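Brostwood Publishes Maintenance Guide for the Trotura Hand-Held Gripper

Free guide covers finger screws, pads and linkage in everyday language

Saturday, June 29, 2024

Brostwood, maker of the Trotura hand-held gripper, has today published a maintenance guide for all owners of the tool. The guide is written for the people who hold the gripper every day at the bench, and who until now had to search for the same information in several separate service notes.
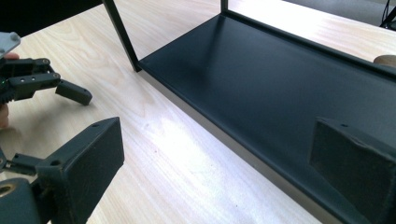
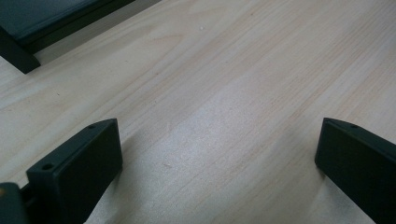
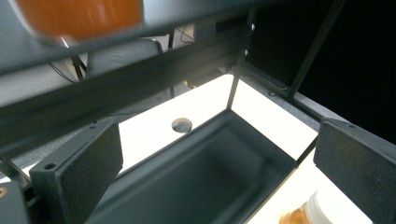 A Trotura gripper above a bin.

The guide has 20 pages and can be downloaded without cost from the support section of the Brostwood website. A printed copy will be put in the box with every new gripper. Owners of older units may ask for a printed copy through their usual dealer.

Brostwood began to prepare the guide in March, after the service department had read again through 1,538 repair requests from the past years. Many of these requests concerned small things which the owner could have corrected at the bench in a few minutes. The most frequent was a finger that had moved a little on its mount. When this happens, the two fingers do not meet evenly, and a thin object turns or slips when it is picked up. The user often believes that the motor is weak and sends back the whole unit.

For this reason the first chapter is about the fingers. It explains in which order the screws should be loosened and tightened, and how to check with a strip of paper that the pads touch along their full height. The strip is placed between the fingers, the gripper is closed slowly, and the paper is pulled gently at the top and then at the bottom. If it comes out easily at one end only, the finger is not straight and must be set again. Brostwood recommends this check after every 300 hours of use, and also each time the gripper has fallen or has been packed for transport.

The second chapter treats the pads. Dust and small fibres collect on the surface, and the grip becomes less sure. The pads should be wiped with a dry cloth at the end of the day. Alcohol may be used on the pad surface, but it should not run into the screw holes, where it can weaken the thread lock. A pad with a worn corner should be changed together with the pad opposite, also when the other one still looks good.

The third chapter is for the linkage arms and their bolts. Here the company asks owners to be patient. The bolts must be tight enough that the arm has no side play, but the arm must still move freely by hand when the power is off. Oil is not needed at any point of the linkage – it attracts dust, and the service department has received many units in which oil was the only fault.

Some work should still be left to a workshop. The motor, the wiring and the main board are not covered by the guide, and the housing should stay closed during the guarantee period. These repairs are done by Brostwood itself and by its service partner Ghumman, which keeps the common spare parts in stock.

Together with the guide, Brostwood is offering a spare parts set under the name Trernosar. It contains one pair of fingers, two pairs of pads, a bag of screws in the correct lengths and the key that fits them. The set costs 75 euros and can be ordered from Brostwood or from Ghumman. The pads and the screws are also sold separately, as before.

The guide is available at present in English. Other languages will follow when the translations have been checked by the service department. Owners who find a mistake, or a step which is not clear, are kindly asked to write to the support address on the last page, and to give the page number and the serial number of their unit.

Notes for editors

Brostwood develops and builds hand-held grippers and the spare parts for them. Review copies of the guide and further information can be requested from the Brostwood press office.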